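Why Is Shiny Stuff Shiny?

Grown-ups will tell you that a spoon is shiny "because it's metal." Then they go back to their coffee, very pleased with themselves. But a wet sidewalk is shiny too, and so is a bald head, and neither of those is metal.

Light travels in straight lines until it bumps into something. If the something is very smooth, all the light bounces off in the same direction, like 40 well-behaved kids leaving a bus. If it's rough, the light scatters every which way, like 40 ordinary kids leaving a bus. The first kind looks shiny. The second kind looks dull, and we call it matte.

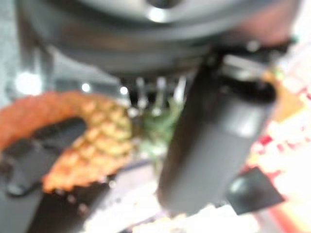
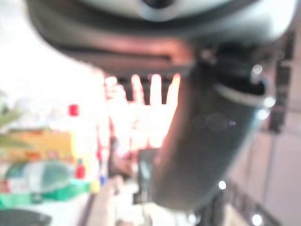
Curves make things more interesting. Look at yourself in the back of a spoon and you'll find your nose has taken over most of your face. A curved surface picks up light from lots of places at once and squashes it together, so you get bands of light and dark, as on the big rounded part at the top of the second picture. Glossy things borrow colors as well. The pinkish-orange streak under that same part is a reflection.

Want to try it? Crumple a piece of kitchen foil, then flatten it out again. It's the same foil, but your face is gone — the wrinkles are sending bits of you all over the kitchen. Please pick up the foil when you're done.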